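Workshop Notes
Home | Benches | Arms and grippers | Safety | Archive

Good practice for a small arm on a shared bench
By Barnabás Szabó
August
14 shares | 2 comments

These notes cover a single light arm, one gripper and one wrist camera, used on a bench that other people also use. They assume the maker's manual has been read. Where the manual and these notes disagree, follow the manual.

Work surface

Choose the surface before the lights are set. A polished surface gives the wrist camera two problems: glare from any window on the same side, and a dark half where the contrast is low. Pale wooden blocks stand out well on dark stone patterns, but a block next to a glare patch loses its edges and the software may place it wrongly. Check the view at the time of day the work will be done. A cell set up at 6 in the evening will not look the same at noon.

Wipe the surface with a dry microfibre cloth at the start of each session. Fine scratches spread light and cannot be wiped off. When they begin to show in the depth readings, turn the surface over or replace it.
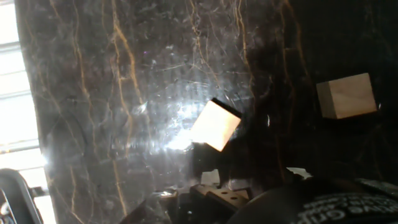
Clean the lens after the surface, using a separate cloth. Do not use window spray on either. Keep both cloths in a closed tin, marked.

Mark the reach of the arm on the bench with tape. The line goes at full reach plus the length of the gripper plus a hand's width. Loose items stay outside the line. Fixed items inside it must be entered in the software as obstacles, with a margin of 900 hundredths of a millimetre on each side (9 mm; the Fenow controller takes the figure in hundredths, and this has caught people out). Enter tall items first.

Speed and force

Set speed limits for the job and write them on the card by the bench. For stacking, use slow approach and slow release. The move between the two may be faster, provided the arm is lifted clear first.

Grip force should be the lowest that holds the part through a full stop. Test it by pressing the stop in the middle of a lift, with the part just above the surface. If the part slips, raise the force by one step and test again. Softwood marks easily, and a block with dented faces will not stack true.

Stacking

Start each layer from a measured position. Do not carry the last commanded position forward, as the block may have shifted on release. An offset that is harmless at the second block may be too much for the fourth. Open the fingers fully, pause, and then retreat straight up or straight back, never at a slant.

Build away from the window where possible. Other bright or numbered objects in view should be masked in the software if they cannot be moved. 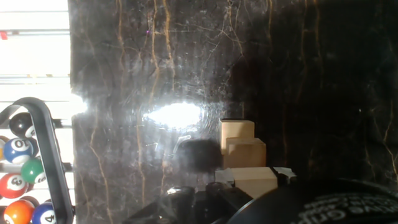
Tesfamariam wrote in to say that masking ought to come last, after the layout has been fixed, and that a mask drawn early is usually forgotten when the bench changes. Their own rule is that every mask gets an entry on the bench card with initials beside it, and that any mask without an entry is deleted at the next check. I have adopted this. The bench card now has a column for it.

Cables

Leave enough slack at each joint for the full turn of that joint, and no more. Strap the run to the rigid part of a segment, never across a joint. Move every joint to both ends of its travel by hand control and watch the cable the whole way. Repeat after any change of gripper. Straps should be checked monthly; hook-and-loop loses its hold when dust gets into it.

The pendant

The handheld pendant has a fixed place, outside the tape line and within reach of the operator. It goes back there after each use. The person holding it is in charge of the arm, and nobody else gives it commands until it has been handed over and the handover spoken aloud.

Before leaving the bench: arm parked, gripper open, program stopped, pendant in its place. Log the time.

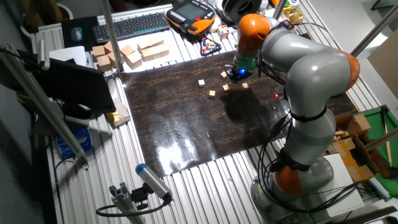

2 comments

Illero: Parking with the gripper open is fine for blocks, but I would add a line about parts with sharp edges. We park closed and empty, then cut the air. Also, is the monthly strap check enough? Ours run two shifts and we look at them weekly.

Barnabás Szabó: Weekly for two shifts, yes. Monthly is for light use. I will change the card.

Previous: Torque settings for small screws | Next: Labelling spare fingers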